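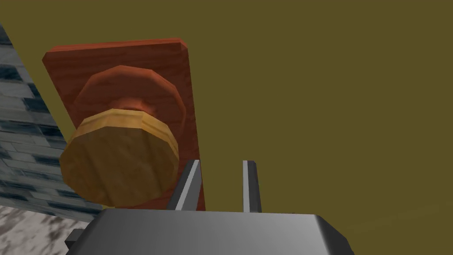
Chapter 6

A Morning at the Open Day: Doors, Hands and Simulated Practice

Before you begin

You will get more out of this chapter if you have already worked through the material on coordinate frames, and if you can remember, even dimly, the difference between a position and a pose. If those two words have started to run together, don't fret. They run together for most of us at one time or another, and a quick flip back to your own notes will set you right. You won't need any new mathematics until we are well past this opening section, so put the kettle on, find a comfortable chair and come along for the visit.

6.1 Getting to Lorneck

On Feb 28, 2023, I took a group of my second-year students to the open day at the Lorneck laboratory, where a team led by Lộc Đặng works on what they cheerfully call household manipulation. That is a grand name for opening cupboards, turning taps, lifting lids and going through doors, all the things you did this morning before you were properly awake. We had been promised demonstrations, a talk and a sandwich lunch, and I can report that we got the lot, although the lunch arrived a good while after the hungrier students had given up on it.

I had been to open days before and thought I knew how they went. You stand behind a strip of yellow tape, an arm picks up a block, everybody claps and you move along to the next bay. Lộc had other ideas. He sat us down in front of a big screen and told us we would be spending the first part of the morning inside the simulator, looking at a door knob.

There was a bit of shuffling at that. One student (a lovely fellow, very keen on motors) asked me in a whisper whether there would be any real robots. There would, I told him, but I'd have been happy enough to stay with the knob all day, because I think it is one of the best teaching objects in the whole subject, and I hope by the end of this chapter you'll agree with me.

6.2 What a knob asks of a hand

The knob on the screen was a chunky thing, a many-sided disc of golden tan standing out on a short neck from a reddish-brown wooden backplate, with the gripper's two fingers spread apart and pointing up towards it. We were looking from low down, so the knob seemed to hang over us. Most of my students had only ever seen a knob from the height of their own eyes, and a few of them tilted their heads without noticing they were doing it.

Lộc asked the room a simple question: where would you take hold of it? Somebody called out "the edge", which is a perfectly good answer, and he then spent the better part of the next hour unpacking it with us. The edge of a knob goes all the way round, so there is a whole family of grasps to choose from. A pair of fingers can close on it from left and right, or from top and bottom, or on any slant between. Some of those choices leave the wrist plenty of room to turn. Others use up nearly all the turning the wrist has got before the job even starts, and then the arm gets partway through and has nowhere left to go. You can feel this for yourself. Twist your hand as far clockwise as it will travel, take hold of the nearest knob or jar lid, and now try to turn it clockwise. Not much joy, is there?

Then there is the matter of what sits nearby. In the simulated room, a tiled wall in gray and blue met an olive-green one in a corner, and the knob was just beside that corner. A person would hardly give it a thought. A robot arm has an elbow (sometimes several joints that behave like elbows) and all of it has to fit somewhere while the fingers do their work. When we come to plan a path for the gripper later in this chapter, we'll be planning for every link behind it as well, and you may be surprised by how often a corner makes the decision for us.

6.3 Why practise on a screen?

The obvious question, and my motor-loving student did ask it out loud this time, was why anyone would bother with a pretend door when there are so many real ones about. Lộc took it in good humour. His team uses a simulator of their own called Groveo, and he told us they had prepared 244 rooms in it, swapping the wall finishes, the flooring, the lighting and the shape of the hardware from one to the next. A learning system that has only ever met white walls can come to lean on the whiteness of the wall, and the first dark hallway will leave it thoroughly muddled. Changing the surroundings on purpose is called domain randomization, and you will meet it properly in Section 6.5.

He was just as frank about what the screen leaves out. Faceted shapes are quick to compute, but a curved brass knob polished by years of hands behaves differently under a fingertip. Friction is a guess, and sometimes a poor one. Real latches stick in damp weather, and screws work loose. The team had moved a set of trained skills across to their physical arm, which goes by the name Erel, the previous October, and Lộc said the first attempts had squeezed a good deal too hard. We'll come back to grip force in Section 6.4, and I'd like you to have that remark in your pocket when we do.

6.4 Two demonstrations and a long lunch

After the talk we were walked through to see Erel, and I'm pleased to say the whispering stopped entirely. The engineer running the bay, whose name was Hà, had set up a plain practice door on a stand. She ran two demonstrations for us. In the first, the arm followed a fixed path that had been worked out ahead of time, and it opened the door very nicely. For the second she shifted the stand a little to one side and ran the same path again, and the fingers closed quite firmly on thin air.

I have lectured on feedback for longer than I care to mention, and I don't believe I have ever made the case half so well. The arm had no way of knowing the door had moved, so it carried on just as it had been told. Hà then let the students suggest what information the arm was missing. They wanted a camera, naturally, and a way of sensing contact in the fingers, and one of them wanted the arm to stop and have another look if its fingers shut farther than the width of the knob. She was very taken with that last one, and it is the first controller we will build together.

Key terms for this section

Grasp: the placement of the fingers on an object, together with the forces they apply.
Approach direction: the line along which the gripper travels in the last stretch before contact.
Clearance: the free space between any part of the arm and its surroundings.
Open-loop motion: motion carried out without checking the result along the way.
Domain randomization: deliberate variation of a simulated environment during training.

Something to try at home

Choose a door in your home with a round knob. Open it using only your thumb and forefinger, and notice where they land. Now do it again with your elbow held tight against your ribs, and once more while kneeling. Jot down how your grasp changed each time and which joint ran out of room first. Keep the page somewhere safe, as we will sketch those same postures when we set up the joint limits for our own simulated arm.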